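Home > Store Fixtures > Snack & Convenience > Angled Display Shelving

Hercombe Angled Snack Display Shelving, Dark Gray with White Front Edge

Brand: Hercombe
Item: Angled display shelving, floor standing
Finish: Dark gray metal, white shelf lips
Availability: In stock at Salinas warehouse
Page updated: March 2, 2024

Product details

The Hercombe shelving unit is made for small shops, break rooms, kiosks and training spaces where packaged snacks and drinks need to be easy to see and easy to take. The white lip along the front of each shelf holds items in place and gives you a clean edge for price strips. Strips are sold separately.

Chip canisters can be set on the shelf leaning back against the rear panel, so the label faces the customer. Paper cups and small tubs do well on the top shelf. Shelves you don't need yet can be left empty and filled later.

The unit stands on its own base shelf. It can be used on carpet or hard floor. On thick carpet, check that the base is level before loading.

Many customers buy the shelving together with the Flinda stainless steel work table. The table has a brushed top and a lower crossbar between the legs. Set next to the shelving, it gives you a place to sort stock, check packets and put down items that are waiting to be shelved. The two are shipped separately and may arrive on different days.
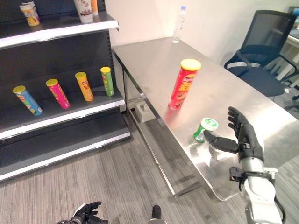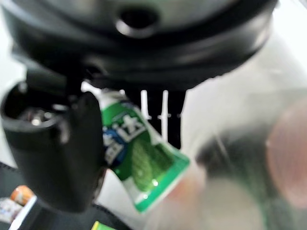
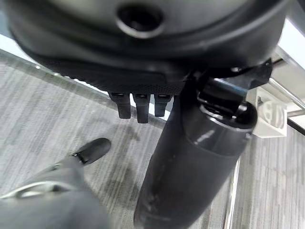

First picture: shelving with four yellow-lidded chip canisters on the middle shelf, steel table at right. Second picture: green and white snack packet, close up. Food and drink not included.

What it holds

Chip canisters, standing or leaned back
Paper cups and lidded tubs
Short round containers
Small snack packets, in a tray or bin (not supplied)
Bottled water, up to 500 ml on the lower shelves

Small packets can slide when they are placed directly on a tilted shelf. We suggest the Sorno clear bin, sold in packs of 12. The bins sit behind the lip and lift out for refilling.

In the box

Shelves and base shelf
Rear panel
Uprights and fixings
Hex key
Printed instructions

Assembly

Two people should put the unit together. Allow 20 minutes. Fit the base shelf first, then the uprights, then the rear panel. Add the remaining shelves from the bottom up. Tighten all fixings once the last shelf is in.

Do not climb on the shelves. Put heavier items at the bottom.

Care

Wipe with a damp cloth and mild soap. Dry the front lips after cleaning so price strips will stick. For the Flinda table, wipe along the direction of the brushing. Do not use steel wool or bleach on either item.

Shipping and returns

Orders ship from Salinas by freight carrier. Curbside delivery is standard. Inside delivery can be added at checkout.

Unused units can be returned within 60 days in the original carton. Assembled units can be returned only if a part is faulty. Missing fixings are sent out free of charge; have your order number ready.

Related items

Flinda Stainless Steel Work Table
Sorno Clear Bin, Pack of 12
Hercombe Price Strip, White
Hercombe Add-On Shelf, Dark Gray

Add to cart | Add to quote | Print this page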